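Stories > Short fiction > Summer reading

The Paper Theatre at Rendov Library

5 min read

2024-08-06, by Stestent

I only went in to renew my library card. I want that on record, because my sister still tells people I've "taken up theatre", as if I'd bought a cape.

The woman on the desk at Rendov said the card would take a few minutes, the computer was having one of its mornings, and would I mind sitting upstairs where it was warmer? So up I went, and upstairs was a toy theatre workshop run by Kobori, who go round the branch libraries with a van full of card and glue sticks. Somebody put scissors in my hand. I'm fifty-eight and I was the only one there who could reach the top shelf without a stool.

"Are you the new helper?" said a girl with a plaster on her chin.

I said I was waiting for a card.

"There's loads of card," she said, and pushed a sheet across.

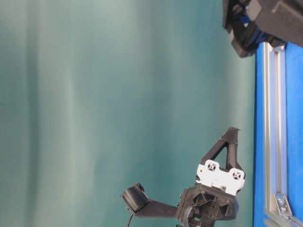

Issue 25

Well, what do you do? I cut out a palace. It was meant to be a palace, anyway, but I'd gone wrong round the windows and it came out more like the bus station at Plurkidari, which has that same look of having given up on the left-hand side. The girl studied it for ages.

"It can be where the king waits," she said.

"Waits for what?"

"The bus."

So that was our play! The king has lost his kingdom and he's got to catch the last bus home to fetch it back, only the driver won't take him without the right change, and there's a wolf in the queue (her little brother only knew how to draw wolves). I did the voice of the driver. I based it on my late father-in-law and I must say it was very good.

At half past three they turned the big lights off and we did the show with a bicycle lamp. The mums and dads had come up by then and were sitting on those tiny chairs with their knees round their ears. Our king fell over twice. The second time, his head came off, and I panicked and had the driver say, "No luggage on the seats, please," and a man at the back laughed so hard that he had to go and stand in Local History.

I can't tell you how much I liked that. I worked in the rates office for years and not one person ever had to go and stand in Local History. 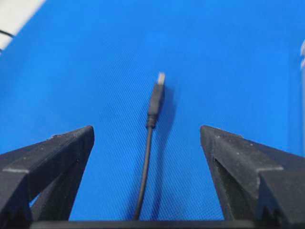
Blue cloth with a diagonal weave.

When I came down my library card was ready, and so was the desk lady. She had a form. Kobori had been let down for the December show, the big one, in the hall with the proper curtain, and they'd got £400 to put it on and no one to do it with. Three weeks of Saturdays. Would I think about it?

I said I'd think about it. Then I walked home and cut up a cornflakes box, two shoeboxes and the lid of a jigsaw before tea.

My sister rang while I was doing the battlements. She wanted to know why I hadn't picked up earlier, and I said I'd been at work.

"You're retired," she said.

"I'm driving a bus," I said, and did her the voice.

She was quiet for a bit. Then she asked if there was a part going for a queen, and whether the queen would need to sing, and I said I'd have to ask the management, who was seven and had gone to her nan's until Thursday.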